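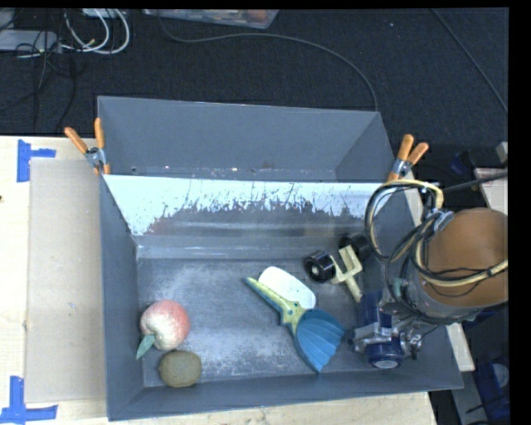
Sorting bin at the student robotics open day, with the toy peach and kiwi at lower left.

Drevcombe's robotics students opened their workroom to visitors on Monday. We got there at 10 and went to the Usari table first. Lejla Trajkovski explained the project, a picking task her team started in October. Two gray bins are clamped together on the table, and the arm works over the front one. Blagoje Kos answered questions about the gripper. The team still has trouble with objects that rest on top of each other.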